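The year they wanted to fold Jusalska into Ristmont, old Marek Ševčík carried the petition up our hill himself, all 470 steps of it (he was fond of telling people the number), and by the time he reached my mother's kitchen he had 47 names and no breath left at all. 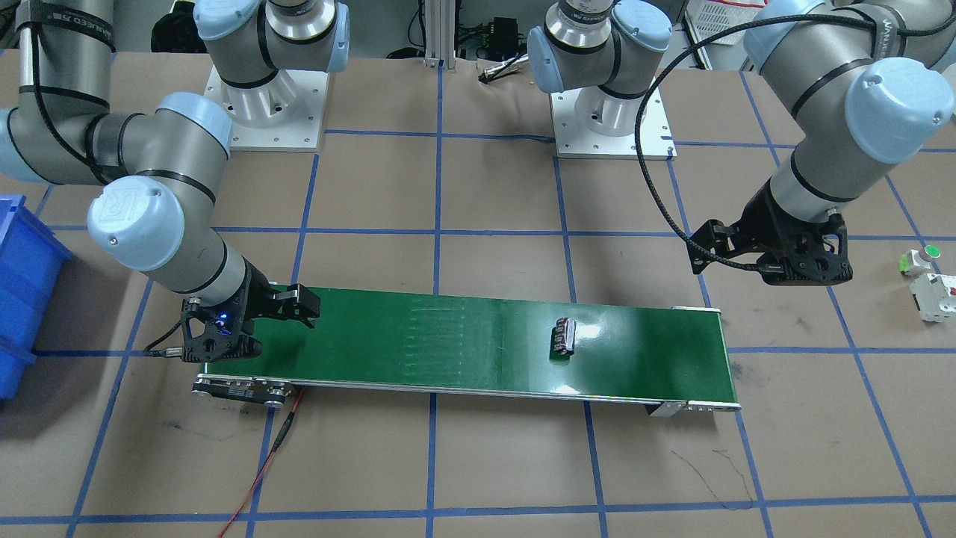 My mother gave him plum cake and signed before he'd found the pen cap. Then they argued, happily, over whose town hall had the better roof, and whether the bus would still come six times a day once Ristmont held the purse. Marek smoothed the district map over the table and drew the new border on it in blue, lines straight as the blue tape on that brown paper, right through Owen's orchard.
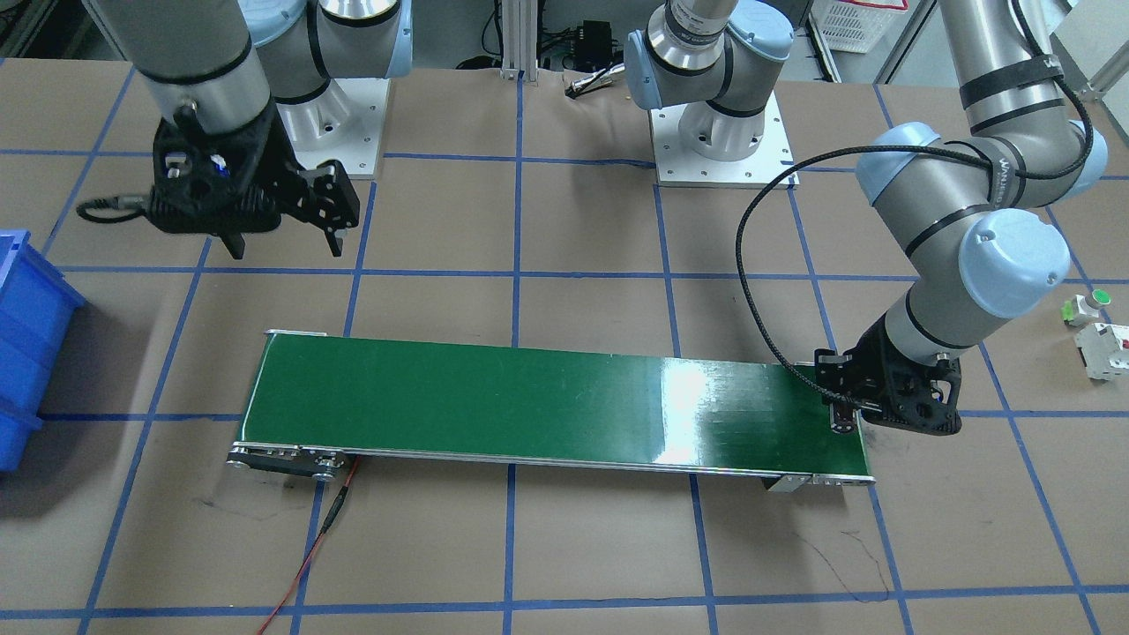

Green belt, blue bin.

"So Owen will pick his apples in one town and eat them in another," my mother said, and cut the poor man a second slice, bigger than the first.

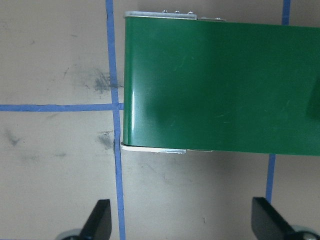
The rounded end of the belt.

He stayed until dark, and I walked him down with the lantern, slowly, by way of the Velero bridge. At every gate he stopped to ask after somebody's knees or somebody's goat, and by the bottom he had 11 more names and a jar of pickles under his coat.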